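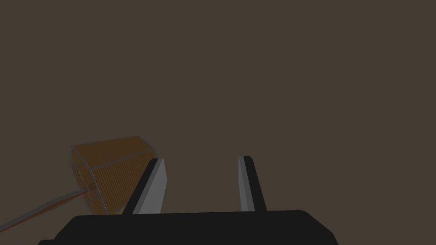

Computer rendering: a black gripper with two parallel fingers against a plain brown background.

Military Communication and Risk, Session 6
Hotlines, notice rules and the problem of the unanswered call
Instructor: Ghizlane Lamrani
Notes revised 21/12/2017

We left off in the middle of incident agreements, so have your notes from the Brandura reading open. I love this part of the course, because a dull-looking page of radio procedures can tell you so much about what two navies are afraid of!

Start with the basic distinction. A hotline carries messages between political leaders. A military contact line connects duty officers, often several times a day, and most of what goes over it is routine: exercise areas, flight times, a ship with engine trouble. The second kind gets far less attention in the textbooks, and I think it deserves more.

Our running case is the Traltar Strait exercise (the map is in your September packet). Two sides, Traltar and Nornent, share a channel and have agreed to give notice of any exercise involving more than 3000 troops. Look at what that rule leaves out. A force of 300 with missile launchers needs no notice at all, while a large parade might. When you redraft Article 4, decide whether you want to measure people, equipment or distance from the line, and be ready to defend it. 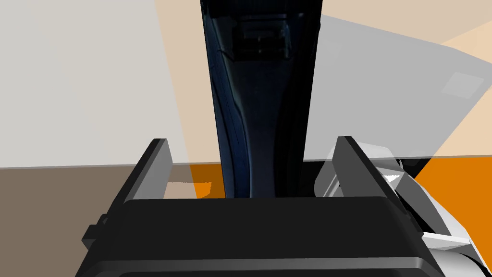
Now to the unanswered call. In the case log, message 181 goes out from Nornent and gets no reply. Was the operator away? Was the line down? Was silence an order? The duty officer has to pick a reading with very little to go on, and this is where the Kälin handout is so useful. Kälin separates technical silence from chosen silence and suggests a scheduled test call, so that a broken line shows up on a quiet day. Simple, cheap, and wonderfully easy to argue about.

Terms to know: prior notice, safe distance, test call, duty officer, chosen silence.

For next time
Read the log through message 395 and mark every place where one side assumes intent.
Bring one page on Article 4. Typed, please.
Groups playing Nornent should trade roles with Traltar before we run the second round. Last year the switch changed nearly everyone's draft, and the discussion afterward ran well past the hour.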